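Sorting out the low cupboards

We moved to the second floor of the Dremlow building in December, and the low cupboards behind the desks were the last job left. I had been putting it off. Everything from the old Pearce Road office went into boxes marked 'files' and the boxes went into whichever cupboard was nearest.

The cupboards are 40 cm deep, which is enough for a ring binder but not for the long box files we used to have. Those have gone to the archive at Zernden. What stays here is the current work, mostly the Stirar contract, and the things people ask for more than once a year.

I started at one end after lunch and took it a door at a time. Some of the locks had keys taped inside and some had no key at all, so I have ordered spares.
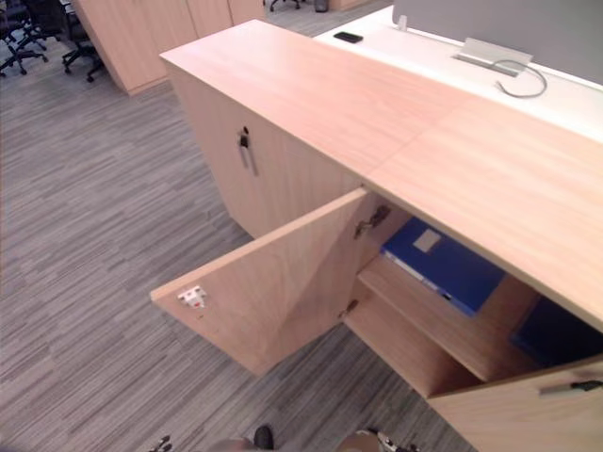 One of the low cupboards open, with a blue binder on the shelf.

Blue is for contracts and always has been. I did think about changing the colours when we moved, but that would have meant 112 new labels and I didn't fancy it. The old labels still make sense if you know that the number comes first and the year second.

Each shelf now has a strip of tape on the inside edge saying what belongs there. Binders should stand upright with the spine facing out. If one won't stand up, put a bookend next to it - there are 6 in the stationery drawer.

The tops are to stay clear. They are a handy height for putting things down and at Pearce Road we lost a whole set of delivery notes that way.

Still to do: the two cupboards by the window, and the box of cables, which I have moved twice now without opening.

Recent posts
Labels that don't peel off
What went to Zernden and what didn't
Moving desks in December
A better place for the post tray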